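Fluvbridge Community Help
Home > Early Learning > Materials and Equipment

Shape blocks on a wooden board: how should a color sorting activity be set up and stored?

Posted by Baria Family Center, 8th January
656 views, 5 people found this page useful

Our center operates a drop-in playroom for children between two and four years of age. We have recently revised our list of table activities and wish to include a simple sorting exercise using small plastic shape blocks in red, blue, green, and yellow. The blocks came from several incomplete shape sorters whose boxes are no longer in use. We have stars, hearts, cylinders, cubes, and triangular blocks, although not every shape is available in every color.

The activity would take place on a light-colored wooden board placed on top of a table. We prefer the board to a tray because it has no rim, and younger children can slide a block across it without lifting. Staff members have raised the following points, on which we would appreciate guidance.

First, should the blocks be presented to the child already grouped by color, or mixed? Our present practice is to begin with small groups of the same color placed near one another and to leave one or two blocks for the child to place. One member of staff believes this gives too much away.

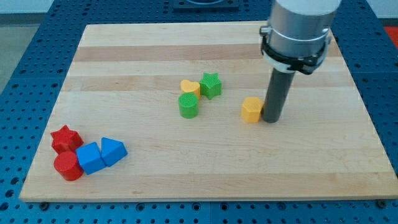

Second, we are uncertain whether color and shape should be introduced in the same session. A child who is asked to put the stars together will often put the red blocks together, and it is difficult to record this as either correct or incorrect. Our observation sheet has a single box for the result.

Third, we would welcome recommendations on cleaning. The tops of the blocks are finely ribbed, and a flat cloth does not appear to reach between the ribs. The board is bare wood and we do not wish to soak it.

We have a budget of 40 dollars for this activity and would prefer not to purchase a complete new set.

Posted by Hinojosa Preschool Resource Office
Member with 500 posts

Thank you for your inquiry. Our office supports several playrooms of a similar kind, and the following reflects our written procedure for table sorting.

On presentation: either arrangement is acceptable, but they serve different ages. For children under three, we recommend that you continue to begin with partial groups. Two red blocks side by side, and two blue blocks a little distance away, are sufficient to suggest the rule without any spoken explanation. Leave a clear space between the groups. When groups are placed too close together, a young child may reasonably treat them as one group, and staff will then be correcting an error that the layout produced. For children over three, start with all the blocks mixed at one side of the board and allow the child to decide where each group will stand.

On color and shape: these should be introduced in separate sessions. The difficulty you describe is a common one and does not indicate any misunderstanding on the part of the child, who has sorted consistently according to a rule of his or her own. We advise replacing the single result box with two lines, one reading "sorted by" and the other reading "requested." Staff may then write "color" or "shape" on each line. The same sheet can be used throughout the year, and when we reviewed ours in April it proved considerably easier to read than the earlier version.

Where a set is incomplete, please consider which shapes are duplicated across colors before planning a shape session. A star in red and a star in green make a useful pair, as do cylinders in two colors. A heart that exists only in yellow has no partner and should be set aside for that session. It may be returned to the board for color sorting, provided that there is another yellow block to join it.

On cleaning: wash the blocks in warm water with a mild dish soap and use a soft nail brush on the ribbed surfaces, working in the direction of the ribs. Rinse, and stand them on a towel until fully dry before they are put away. The board should be wiped with a well-wrung cloth and dried at once. It should be stored upright, with air on both sides, and kept away from radiators.

Before use, all blocks must be tested with a small parts gauge. Loose pieces from older sets are sometimes smaller than staff expect, and any block that fits inside the gauge is to be withdrawn from rooms used by children under three.

Posted by Likus Playgroup

We just use a mesh laundry bag for washing ours. Everything goes in the bag, the bag goes in the sink, and it is hung up on a hook afterward.

With regard to mixed or grouped, our playgroup has no policy. The children usually move everything within a minute in any case.

Posted by Baria Family Center

We thank both respondents. The two-line observation sheet will be adopted from next week, and shape sessions will be moved to a separate day. A small parts gauge and two nail brushes have been ordered within the budget. We would still be glad to hear from any center that has found a suitable finish for a bare wooden board used by young children, as the question of oil or wax has not yet been settled here.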